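[kitchen-manip 0412] Re: 手首カメラ用キット(Drirkier)の評価について

投稿日: 2023年7月31日

キッチン作業系の評価を担当している者です。先週の質問に返信します。長くなったので項目ごとに分けました。質問の本文は以下に引用します。

> Drirkierの手首カメラキットの導入を検討しています。用途は食洗機からの取り出しと、
> 食器・カトラリーの収納です。アームは7軸の協働型、ハンドは平行グリッパです。
>
> 知りたいのは次の点です。
> (1) カトラリーのような細くて光る対象で、把持姿勢の推定は使い物になるか
> (2) 食洗機の上段ラックで、透明な食器がある場合の挙動
> (3) 固定カメラとの併用時の較正手順。付属のツールだけで済むか
> (4) サポートの応答
>
> カタログには「家庭用キッチン対応」とありますが、条件が書かれていません。
> Khumalo版のファームウェアで改善したという話も聞きましたが、詳細を知りません。

まず前提です。当方で使っているのは標準キットで、カメラモジュール、手首用ブラケット、較正ボード、推論ソフト一式が入っています。ファームウェアは4月に配布されたKhumalo版に更新済みです。アームはFranka Emika、ハンドは白い筐体の平行グリッパで、指は黒の標準品に近い形状のものを使っています。天板は木の集成材で、食洗機はその下に組み込まれています。照明は窓からの外光と室内灯の混在で、特別な調整はしていません。

(1) カトラリーについて

結論から言うと、天板の上に単独で置かれたフォークやスプーンであれば実用になります。真上から見下ろす姿勢で一度撮影し、主軸方向を出してから把持位置を決める、という流れが標準のパイプラインです。主軸の推定そのものは安定しています。

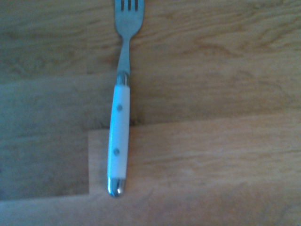 把持位置の選択には癖があります。標準設定では、輪郭の中で幅の変化が小さい区間を優先するため、ほとんどの場合は柄の中央付近が選ばれます。白い柄に金属の首と端部が付いたフォークでは、柄の側は輪郭がはっきり取れますが、端部の磨いた金属は暗い帯と強いハイライトが同居するので、閾値の設定によっては柄と別の物体として分割されます。この場合、推定された全長が短くなり、重心の推定も歯の側に寄ります。分割後の統合を有効にする項目(merge_colinear)が設定ファイルにありますが、既定では無効です。有効にすることを勧めます。

もう一つ、木目の問題があります。継ぎ目のある天板では、板の境界線がエッジとして拾われ、対象の輪郭と接続されることがあります。境界が対象の軸と直交していれば除外処理で落ちますが、平行に近いと残ります。フォークを板の継ぎ目に沿って置くのが最も条件が悪いと考えてください。背景差分を使う手もありますが、手首カメラは視点が動くため、撮影姿勢を固定しないと成立しません。

また、視野の取り方にも注意が必要です。標準の撮影高さでは、長めのフォークは先端が画面外に出ることがあります。ソフト側は欠けた輪郭も完全なものとして扱い、警告を出しません。当方では撮影高さを設定で上げました。解像度は落ちますが、主軸の推定には影響が見られませんでした。

試行の結果を書いておきます。同じフォークについて向きを変えながら26回把持を試み、失敗は2回でした。どちらも上記の分割が原因で、把持位置がずれて持ち上げ中に回転したものです。merge_colinearを有効にした後は同じ条件での失敗は出ていませんが、試行数が少ないので改善率としては報告しません。

(2) 上段ラックについて

こちらは期待しないほうがよいと思います。

不透明な食器、たとえば濃色のマグのようなものは、伏せた状態でも問題なく検出されます。難しいのは透明な容器とガラス類です。内蔵の深度センサは透明体をほぼ透過し、ラックの下にある面の深度を返してきます。結果として、容器があるはずの位置が空きと判定され、そこを通る経路が計画されます。衝突検知に頼る運用は避けてください。

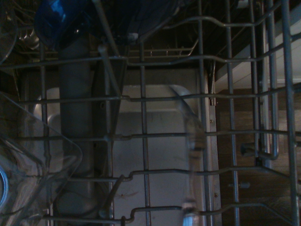
ラックの線材も問題になります。線材は細く、手前の線と奥の構造が重なるため、深度の穴が格子状に生じます。標準の補間フィルタはこの穴を周囲の値で埋めますが、埋め方が奥側優先なので、線材が消えます。Khumalo版で「ラック対応」として追加されたのはこの部分で、手前側優先の補間を選べるようになりました。線材は残りますが、今度はラックの隙間まで塞がった面として扱われ、指を差し込む把持が候補から外れます。どちらを選んでも一長一短で、対象によって切り替えるのが現実的です。切り替えは実行中でも可能ですが、反映に20フレームほどかかります。

透明体については、Drirkierの別売オプションに学習ベースの深度補完モジュールがあります。当方では未購入です。このリストに使用経験のある方がいれば、ぜひ結果を共有してください。Hurnensteadが出している同種のモジュールは以前に評価しましたが、ガラスのコップには有効でも、歪んだ反射の多い樹脂容器では輪郭が崩れました。Drirkier側が同じ傾向かどうかは分かりません。

照明について補足します。引き出したラックの奥は暗くなりやすく、自動露出は明るい部分(庫内の底面や扉の内側)に引っ張られます。露出は手動固定にし、奥の暗部に合わせるほうが検出は安定しました。

(3) 固定カメラとの併用

付属ツールだけでは完結しません。手首カメラの較正は付属ボードで済み、手順も明快です。ボードを天板に置き、ツールの指示に従って姿勢を変えるだけです。問題は固定カメラの側で、付属ツールは固定カメラを「外部入力」として受け取るものの、外部パラメータは手入力です。当方では較正ボードをグリッパで保持し、固定カメラから撮って自前のスクリプトで解きました。 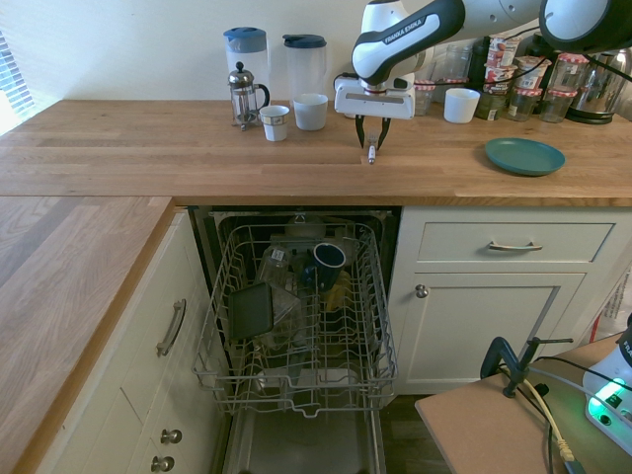 固定カメラの設置位置は、天板とラックの両方が入るところを選んでください。天板だけを見ていると、ラックから取り出した後の持ち替えで対象を追えなくなります。逆にラック寄りにしすぎると、把持点がアーム自身に隠れる時間が増えます。作業台の側からやや斜めに見る配置で落ち着きました。

奥に調理器具や瓶を並べたままの天板では、固定カメラ側の物体検出が背景の品物を候補に含めます。作業領域を多角形で指定する機能があるので、奥の列は領域外にしておくのが無難です。ただし、領域の指定は画像座標なので、カメラが少しでも動くとずれます。三次元の座標で指定できるようにしてほしいという要望は出してあります。

時刻同期はソフト同期のみです。静止してから撮影する運用なら問題ありませんが、移動中の画像を統合する用途には向きません。

(4) サポート

問い合わせは国内代理店のJevville経由になります。これまでに3件出しました。較正手順に関するものは翌日に回答があり、内容も的確でした。補間フィルタの仕様についてはメーカー確認となり、回答まで時間がかかっています。領域指定の要望は受付の連絡のみです。設定ファイルの項目説明は英語版の文書にしかなく、merge_colinearもそこで見つけました。

購入判断としては、用途がカトラリーの収納中心なら標準キットで足ります。食洗機からの取り出しが主で、ガラスや透明容器を含むのであれば、深度補完モジュールを含めた構成で貸出評価を申し込み、手持ちの食器で確認してからにすることを勧めます。貸出の条件は代理店に直接確認してください。

固定カメラ用の較正スクリプトは、整理が済み次第リストの共有領域に置きます。依存ライブラリの版が古いままなので、そのままでは動かない環境があるかもしれません。

以上です。

--
kitchen-manip メーリングリスト
過去の投稿はアーカイブから参照できます
配信停止は件名に unsubscribe と書いて管理用アドレスへ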